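When my daughter's school joined the Sustden network in July, I rolled my eyes a little. Another logo for the gate, I thought, and another login for me to forget. I've sat through plenty of assemblies about badges that changed nothing by Monday morning!

But I got curious and went to meet Nadine Kassab, who runs the Boutros campus. She has 833 students, a very loud phone and a desk buried in permission slips. "We wanted to talk to other schools," she told me. "I was tired of solving the same problem alone."

Her favorite part so far is the swap days, when three teachers trade places with staff from Hanine, a smaller member school 15 miles up the road. I tagged along on one (the coffee was terrible, the math lesson was great) and watched a Hanine teacher get a room of restless eighth graders arguing about fractions.

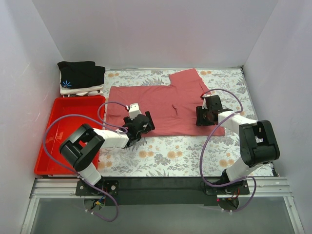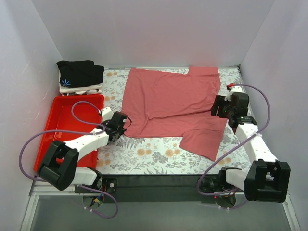 Both pictures: folded clothes at the back, flowers on the cloth.

Then there are the scholarships. The network offers 17 this year through its Furnumon fund, and students apply with a project instead of a test score. I like that a lot - my own kid freezes the second anyone says "exam."

It's not all rosy. The yearly review means piles of paperwork, and two teachers grumbled to me about evenings lost to it. Nadine wants the forms cut in half before the next round, and she's already written to Sustden to say so.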